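The default retention setting on a shared drive is a policy decision, and most small organizations let the software vendor make it for them. I think this is a mistake, and I think the usual remedy (keep everything, storage is cheap) is a worse one.

Take Lilasik, a translation office where I spent nine years maintaining file servers. In my last year there the main share held 369 top-level folders. Twenty of them had been opened in the previous quarter. The others were kept under a rule that Arsen Yurchenko wrote into the staff handbook in a single sentence: no client material is to be deleted without written approval. The rule did not say whose approval. In practice it meant that deletion never occurred, and that every new employee learned the directory tree by asking the person at the next desk.

The standard argument for keeping everything rests on the price of disk. That price is real and it is low. It is also the smallest part of the cost. A search for a contract number on that share returned the signed version, four drafts, a scanned copy of one draft, and a folder called "old_final_2" holding all of the above again. Someone had to open each one. Backups ran past 6 a.m. and collided with the first logins. When a former client asked us to confirm that its personnel records had been destroyed, Khrystyna Pavliuk needed most of March to find them, and we signed the confirmation with less confidence than the wording implied.

Saqib Talpur has argued against me on this for years, and his position deserves a fair statement. He holds that the value of a record cannot be known at the time of deletion. A glossary from a dead project turned out to be the only source for a set of terms that Namcombe later asked us to use again. Under my scheme it would have been gone. He is right about the glossary. I would answer that it was found by accident, by a person who happened to remember it, and that a store which depends on memory has already failed as a store.

What I would propose is dull. Every project folder gets a review date when it is created. The date goes in a plain text file in the folder root, along with the name of one person. When the date arrives, that person picks from a short set of outcomes: extend, move to cold storage, or delete. If the person has left, the decision passes to whoever holds their job. Folders without a review file cannot be created, and this has to be enforced by the server. A reminder email will not do it.

Two objections come up often. The first is that people will extend everything by reflex. Some will. At Tarkum, where a version of this has been in place for a while, Orest Nechyporuk allows one extension and then requires a written reason, and the reasons have been short and mostly sound. The second objection is legal: certain records have fixed retention periods. Those periods are known, they can be entered as the review date, and they are better served by a date than by a general reluctance to touch anything.

I would add one technical point. Cold storage must be searchable by title -- otherwise it is deletion with a monthly fee.

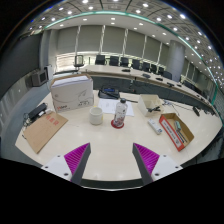

The same reasoning applies to mail archives, with the complication that a mailbox has one owner and many subjects. Review dates work poorly there. I would set a fixed limit for the whole mailbox and require that anything worth keeping be filed with its project before the limit is reached.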